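Canvass database: duplicate voter contacts after ward import
Queue: Data and Systems, Cotcombe and Clemden campaign office
Status: Open, workaround in place
Owner: Njål Boström

Reported problem

Clemden organisers report that approval survey returns are being counted twice in the ward summary. The support score for the incumbent council leader shows 84 per cent in Clemden North. The paper returns for the same ward do not support a figure anywhere near that. Cotcombe wards look normal.

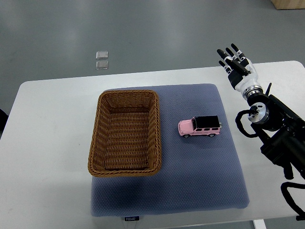
Page last changed: November, 16:40

Environment

Brasomance canvass module, hosted. Electoral roll supplied by the council as CSV, one file per polling district. Survey sheets keyed by hand at the Clemden office and uploaded at the end of each session. The Boersma export tool is used to merge rolls before import.

Steps taken

1. Exported the full contact list for Clemden North and sorted by elector number. Found 1,313 records with a matching name and address but a different elector number. In each pair, one number has a leading zero on the district suffix and the other does not.

2. Checked the council's source files. The leading zero is present throughout. The source is therefore not at fault.

3. Opened the merged file produced by Boersma. The zero has been stripped from every row in polling districts 2 and 7. Other districts carry a letter in the suffix, so the column is read as text and survives.

4. Re-ran the merge on a copy with the suffix column forced to text. Output matched the source files row for row.

5. Imported the corrected copy to the test area. No new duplicates were created. Existing duplicates were not removed, as the import only adds or updates.

Cause

The merge tool treats a column as numeric when every value in the file can be read as a number. Brasomance then matches on the whole elector number and sees a new person. Survey responses were copied to both records by the household sync, which matches on address only.

Why the score went up instead of staying level: the sync copies completed responses but leaves out refusals and "don't know". Supporters and opponents were doubled, undecided voters were not. Most completed returns in this ward were favourable, so the share rose. 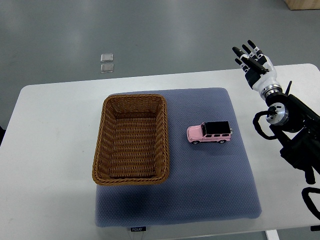
The same sync also writes a contact date to the second record. Anyone using "not contacted" as a filter for the Clemden walk lists will have had a shorter list than they should. Lists printed before the fix need to be withdrawn and printed again.

Workaround

Household sync is switched off for both areas. Do not switch it back on. Merge files must be made with the suffix column set to text, and the row count compared with the council files before upload. Ward summaries for Clemden North should not be quoted to candidates or put in a leaflet until this ticket is closed.

Outstanding

Bulk merge of the duplicate records. The module allows this, but it keeps the older record's notes and drops the newer ones. Notes will be exported first and added back by hand where they differ.

Postal vote flags need checking after the merge. A flag held only on the newer record may be lost in the same way as the notes.

Supplier asked whether the match can ignore leading zeros. No reply yet.

Comment, N. Boström, 17:15

Test merge run on district 7 only. Notes restored. Two postal flags had to be set again by hand. Will do district 2 next and then rerun the summary.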